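Moving the shop site to a new host

I moved the Belico site to a different host in April and I said I would write up how it went. It took longer than planned and most of the delay was my own doing.

Some background. Belico sells kitchen and pantry goods from a unit in Ketberg, and I look after the website one or two evenings a week. The old hosting was a shared plan taken out when the shop had a handful of products. It had been getting slower for months. The home page was bearable but the category pages were bad, and the search page sometimes gave up altogether in the early evening, when most orders come in.

I looked at a few hosts and settled on Kälin, a small company with its servers in Grullavton. Their plan costs 22 a month, which is more than we were paying, but it gives us our own slice of memory and a proper staging area. The support people also answered my questions before I had paid them anything, and that counted for a lot.

Before moving anything I made a list of what was on the old server. There were 53 plugins installed, and 26 of them were switched off. I deleted those first. Then I went through the rest and found two that did the same job of resizing pictures, each undoing part of what the other had done. I kept the one with the more recent updates.

The product pictures were the next problem. They had been uploaded at full size for years and then shrunk by the browser, so a visitor on a phone was downloading a huge file to see something the size of a stamp. I ran the whole folder through a batch converter and set a limit on width. Small print on packets suffers if you squeeze it too hard, so I used a lighter setting for anything with a lot of lettering on it.
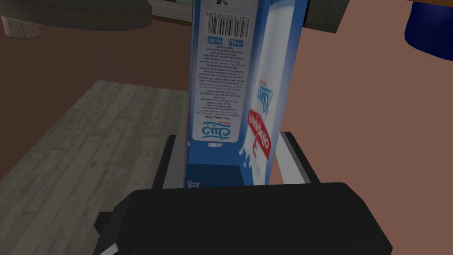 Milk carton, side panel with the barcode and small print.

The copy itself was dull. I exported the database, uploaded it to staging and changed the addresses. The first import failed because the file was over the upload limit, and I lost an evening before I thought to do it from the command line. After that it went through in a few minutes.

My real mistake was with the domain. I should have lowered the time-to-live on the DNS records a day or two ahead, and I forgot. When I switched over at 11 at night, some people were sent to the new server straight away and others kept landing on the old one until the following afternoon. Two orders came in on the old site after I had taken the copy. I typed them in again by hand and emailed both customers to say their confirmation would arrive twice.

Email was the other thing. The contact form stopped sending because the new server wasn't listed in our mail records. I only noticed when the inbox had been quiet all morning. If you are doing this yourself, send a test message from every form you have.

The category pages now open without any wait on my phone, and search has held up in the evenings so far. The old plan is paid up until the end of next month, so I have left it running with the shop closed and a notice on the front page. I still need to set up the nightly backups at Kälin, and check whether the old newsletter links go where they should.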